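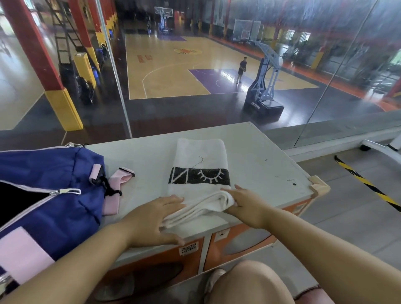
Encarnación Campos wrote to me after my last column to say that I had been unfair to hotels, and that if a guest is asked politely to use the same towel twice, the least a guest can do is hang it up. She does so wherever she stays. She also wanted to know what I had against saving water.

Nothing at all. I hang mine up too. What I object to is the little card on the bathroom shelf, and the assumption that I won't ask what happens next.

In September I spent six nights at the Clodley, a place that charges 209 a night before breakfast and has a card in every bathroom about its promise to the planet. I hung my towel on the rail each morning. Each afternoon, at around four, it had gone and a fresh one was in its place, folded very nicely. On the third day I asked at the desk. The young man was charming and said he would pass it on. The towels kept coming.

Perhaps I was unlucky. Nuria Pacheco, who cleaned rooms at the Soler for years before she went into teaching, thinks not. Her list was 78 rooms between the whole floor team, and changing everything was quicker than working out which guest meant what. I have no way of checking how common that is, and neither, I suspect, do the people who print the cards.

Then there is the money. If guests really do reuse their linen, the laundry bill goes down. I have yet to see it come off mine. The Plultard at least used to offer a free coffee to anyone who skipped a room clean – a small bribe, but an honest one. It has since dropped the coffee and kept the card.

Encarnación says that every bit helps, even if a hotel gains by it. Fair enough, up to a point. But I would like to see a figure now and then. How many washes were saved last year, at which hotel, and who counted them? A claim that a place is "100 per cent committed" to something tells me only that somebody had a card to fill.

I shall go on using the rail. I would just like somebody to leave the towel on it.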